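Pokance Community Rooms: progress report to the Quintero Fund
Prepared by Maribel Tello, project lead, Thursday, May 29, 2025
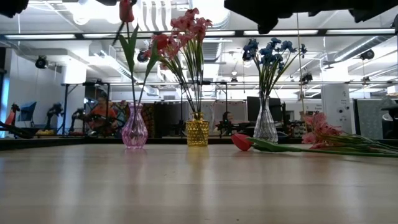 Summary

The grant pays for weekday opening of the rooms at Pokance, a lunch club, and a weekly advice session on bills and housing. The lunch club and the advice session are both running. The evening classes started later than planned and one of them has not started at all. Spending is within budget except for heating, covered below.

Lunch club

The club has 116 people on its list. Flor Alvarado took over the kitchen in April and changed the menu to two hot dishes and a soup, which has cut the amount of food thrown away. Bread and vegetables now come from Granano on a single delivery. We were paying for two deliveries before and the second was often late.

Several members asked for smaller tables so that they could hear each other. We moved to tables of six and put vases of artificial flowers out. The hall is still noisy when it is full. A quote for sound panels has been requested and we will send it on when it arrives.

Transport remains the main difficulty. The bus from Dindilach was retimed and now gets in after serving has begun. Flor keeps meals back for those passengers. We have written to the operator and have had a reply saying the timetable will be looked at in the autumn.

Advice session

Zulkifli Nasution saw 101 households in the period. Most came about energy debt or damp. He has asked for a second desk with a door that closes, as people are waiting within earshot of private conversations. The small office could be used if the filing is moved upstairs. We intend to do this in June at no cost to the grant.

Referrals from the health centre were slow at first. They improved once the form was cut to one page.

Evening classes

Sewing and basic computing are both under way, with 30 places between them, all taken. The English class has not begun. The tutor we had appointed took another post, and the first round of interviews did not produce anyone with the right certificate. Consuelo Henao is handling the second round. We expect to offer the post by the end of next month.

Money

Heating went over by 200 pounds. The timer on the boiler had been left on its winter setting, and Lizeth Inga has now reset it. The overspend can be met from the unspent tutor fees if the Fund agrees to the transfer. No other line needs changing.

Decisions needed from the Fund

Approval to move the tutor fee underspend to heating, as set out above.

Agreement that the English class may run into the next grant period, keeping the same number of teaching hours.

The accounts for the period and the attendance sheets are being sent separately by Lizeth.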